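Seltorlow Cooking School Opens Sign-Up for Its Seaweed Baking Evenings

Seltorlow, Wed 7 March. The Seltorlow cooking school is delighted to announce a new run of evening classes on baking with seaweed, taught by pastry cook Evanthia Gavalas, who has been folding dulse and nori into breads, shortbreads and even a rather wonderful chocolate tart for longer than she cares to admit.

The course runs over four evenings in June, with 20 places on each, and everyone goes home with a box of whatever came out of the oven (plus the recipes, of course!). The dried seaweed comes from Takitz, a small family supplier whose owner, Remo Negri, will drop in on the first evening with plenty to taste.
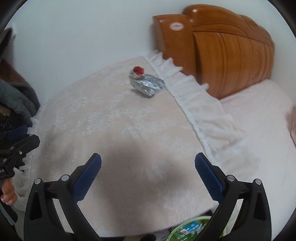

Does seaweed make a cake taste of fish?
Used with a light hand, it tastes salty and a little nutty, much as salted caramel does, and most first-time tasters take it for toasted sesame.

"My grandmother put it in her bread and we children never thought twice about it," says Gavalas. "I would love for people to come along, get flour on their sleeves and find out how friendly an ingredient it is."

No baking experience is needed, and aprons are provided. Please mention any shellfish or iodine allergy when you book. Bookings and press questions go to Despina Michailidis at the school office, extension 3152.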